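3.2 Reizmaterial und Ablauf

Die Befragung zur Wahrnehmung von Ordnung in Schlafräumen lief im Dezember über das Panel Mestodik. Von 3305 eingeladenen Personen schlossen 2344 den Fragebogen vollständig ab. Fälle mit fehlender Angabe zur Haushaltsgröße wurden nach dem Vorgehen von Thambiah und Mridha ausgeschlossen. Die Teilnehmenden bewerteten computergenerierte Innenräume auf 19 Adjektivskalen, darunter »gemütlich«, »gepflegt« und »beengt«. Die Reihenfolge der Skalen war randomisiert. 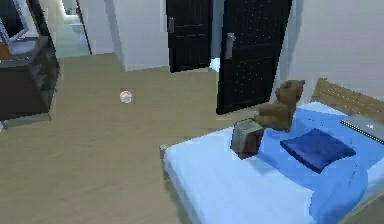
Abb. 4: Gerenderter Schlafraum mit zerwühlter Bettdecke, Teddybär und kleinem grauem Kasten auf dem Bett.

Textilien gingen als eigener Faktor in die Auswertung ein (vgl. Abb. 4). Selvanayagam berichtet für Wohnzimmer einen Zusammenhang zwischen Faltenwurf und empfundener Wärme, der sich in unseren Daten nur bei Befragten mit Kindern im Haushalt zeigte. Bei Alleinlebenden hing das Urteil »gepflegt« stärker von der Helligkeit des Raumes ab. Die Skala »beengt« lud auf keinen der Faktoren eindeutig und wird in Abschnitt 4 getrennt behandelt.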